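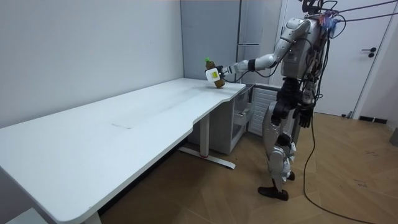 Guides: Humanoid kits

Teaching the Prado to pick up and put down a bottle

By Jailson Araújo
December
5 minute read

The Prado is a full-size humanoid sold by Riminholm as a kit for labs and workshops. Bottle handling is the first task most buyers try, and the demo supplied with the kit needs some changes before it works on your own desk. These steps assume the robot is assembled, hung from its overhead tether and has passed its start-up check.

What you need

A desk with a flat top and a clear stretch of floor in front of it. A plastic drink bottle with a screw cap, full and unopened. The Manunlow gripper, which is an optional extra and fits either wrist. We fit it to the right and leave the standard multi-fingered hand on the left.

Setting up the desk

Stand the robot at one end of the desk, one foot forward and one foot back. With its feet side by side it leans too far when the arm goes out. Check that the floor cable runs behind the robot and away from the desk legs. Keep the overhead bundle slack enough for one full step in any direction.

If the desk has drawers under it, push them shut before you start. The knees come closer than you would expect.

Recording the grasp

1. Open the Putard control app and choose New Task, then Single Arm.

2. Put the arm in free mode and move it by hand until the gripper is level with the middle of the bottle. The forearm should slope slightly down towards the desktop. Save this as the approach point.

3. Close the gripper slowly. The default closing force is too high for soft plastic and will crease the bottle. Set it to 3 on the slider and go up one step at a time if the bottle slips.

4. Save the grasp point, then lift. The first lift should be small, up to 5 cm. There is no reason to go higher until the grip has been tested.

5. Hold for a few seconds and watch the liquid. If it keeps rocking, lower the arm speed to 200 in the motion tab. The factory setting is 300.

Putting it down

This part takes longer to get right. The base of the bottle must be level when it meets the desk, so bring it down to just above the surface, stop, and correct the wrist angle before the last movement. Save that stop as its own point. If you skip it, the app joins the lift and the release in one curve and the bottle tends to land on its edge.

Open the gripper fully before pulling the arm back. A half-open gripper catches the label and drags the bottle with it.

Problems we had

The arm stopped short of the desk on several runs. The cable along the arm had been clipped too tightly at the elbow. Loosening the clip fixed it.

Labels with a glossy finish slip more than bare plastic, so grip near the edge of the label if you can.

Is the gripper worth adding? For bottles and cans, yes. The standard hand can manage them, but it needs a separate setting for each finger and loses its calibration more often. If you only plan to handle boxes, try the standard hand first and order the gripper later. It comes with its own mounting plate and the change is done with one hex key.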